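Evaluating the Worov Gripper Kit for Glassware Handling
Term project report, submitted December 4, 2024
Author: Yhon Guzmán

1. Purpose
Our lab course was offered the Worov kit by the reseller Tradari. It includes a two-finger gripper, a wrist camera and teaching software called Costello. I was asked whether it would suit bench work with small glassware. My test object was a 100 ml beaker with a plastic spoon in it.

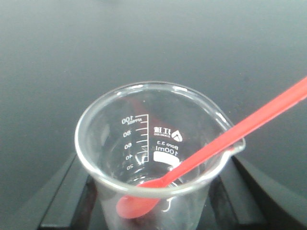
Figure 1. Wrist camera view of the 100 ml beaker between the gripper fingers.

2. Setup
The quick-start guide is 18 pages long and mostly clear. The section on setting the table height is weak. It gives one worked case for a light surface and none for a dark one. I entered the height by hand and saved it as a named position in Costello.
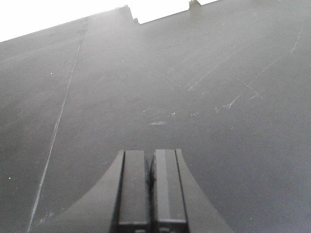
3. Camera view
A kit like this should let the operator see the glass and the fingers together. With the gripper at the beaker, both fingers are in view, and so are the spout and the graduation scale. The scale reads mirrored through the glass. The spoon handle reaches well past the rim on the spout side, so I planned moves with extra room there.

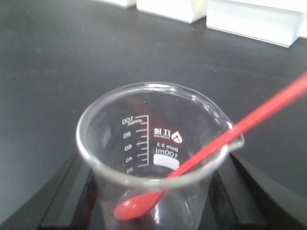 4. Bench space
The kit needs clear counter on one side for the operator's laptop. Our bench has a long free stretch to the right of the glove boxes, and the knee space below lets a student sit while teaching positions.
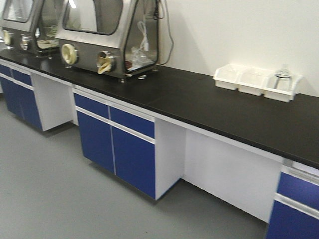 Figure 2. The bench, with glove boxes at left and a white rack against the wall.

5. Cost and recommendation
Tradari quoted $3000 for the kit, with support for 90 days. I recommend one kit for the course, provided the reseller supplies a better height procedure. Spare finger pads should be priced before ordering.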